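Search this board
Advanced search
Log in to reply

Basket cell: wrist drift on the right-hand joint, is recalibration worth it?

morelli_bench
We run one humanoid at a standing desk, reaching into wicker baskets all day. Since the start of December the hand has been coming in low over the rim. It clears on the first reaches of the morning and by lunch the fingers are brushing the weave. I ran the full Motance calibration routine twice and got the same answer both times, all joints in tolerance. I don't believe it. A routine that takes 6 minutes and never once fails isn't checking very much.

What I've done so far: retorqued the wrist bolts, swapped the forearm cable, cleaned the desk feet. Drift after 600 cycles is 7 mm, always downward.

gantrygoat
Downward and growing through the day is heat. Elbow or shoulder, probably shoulder. The arm is out nearly horizontal, so whatever slop there is at the top you see multiplied at the fingertips. Did you log motor temperatures?

morelli_bench
Logged them. Shoulder is warm, well inside what the manual allows. I'm not sure I trust the manual either, the sensor sits on the housing and tells you about the housing.

Noemi Barbieri
Before anybody opens a shoulder, can we talk about where the robot is standing? Everyone goes straight for the arm. If the stance shifts a few millimeters, the hand goes with it, and the calibration will still pass because the joints are fine.

morelli_bench
I had the stance down as the boring answer so I left it for last. Fair enough. We have ink marks on the parquet by the feet, which were somebody's bright idea for repeatable placement. Handwritten, so the line is as thick as the error I'm chasing. One foot flat, the other back with the heel up, that's our normal reach pose. The loom hangs off the waist and back and one long cable runs away over the floor.

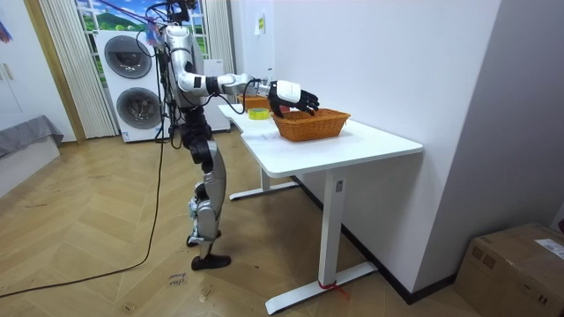 Noemi Barbieri
Then I'd start with that floor cable. A long run that's free to move can tug at the waist, and a pull you wouldn't notice by hand is plenty if the controller is balancing with a heel raised. Clip it to the floor, leave slack on the robot side, run the same 600 and see.

gantrygoat
A cable isn't going to give you a steady 7 mm in the same direction. It would wander. I've chased cable pull on two machines and the plot looked like noise.

Noemi Barbieri
Depends how it's laid. If it creeps the same way on every cycle you get a slope.

noltel_nights
Has anyone put a level on the desk? Standing desks sag. We had one at the Lultovcombe site that sank overnight and three people spent a week blaming the gripper.

morelli_bench
If the desk sank the hand would be coming in high. Mine is low.

noltel_nights
Yeah, ok, wrong way round. Still check it.

gantrygoat
Also the baskets. Wicker isn't a datum. You're measuring against a thing that flexes when you look at it. Put a metal block in its place and measure off that before you blame anybody's encoder.

morelli_bench
Agreed on the block. For tonight the plan is block on the desk, cable clipped down, tape corners for the feet on top of the ink, and no other changes. Motance support has offered a "premium alignment visit" for 970, and so far they haven't been able to tell me what would be aligned.

gantrygoat
You're changing two things at once with the cable and the feet. Do the block alone first or you'll never know which one it was.

morelli_bench
I know. I also have one evening.

morelli_bench
Results. Measured off the block, after 600 cycles: 6 mm down. So the wicker was good for maybe a millimeter and the cable and feet did next to nothing.

Noemi Barbieri
Did the feet stay inside the tape?

morelli_bench
Front one did. Rear one I can't swear to, the heel is off the floor so I only have the toe to go by.

gantrygoat
Shoulder.

Noemi Barbieri
Or the rear toe. I'd still run it with both feet flat before taking covers off.

Thread rating: 4 likes | Shared 2 times

Comments (3)

pl_dunmore: Same slope on ours. Support told us to recalibrate too.

wick_n_wire: Both feet flat is a free test, do that one.

tobes: Following. Please post the shoulder temps if you open it up.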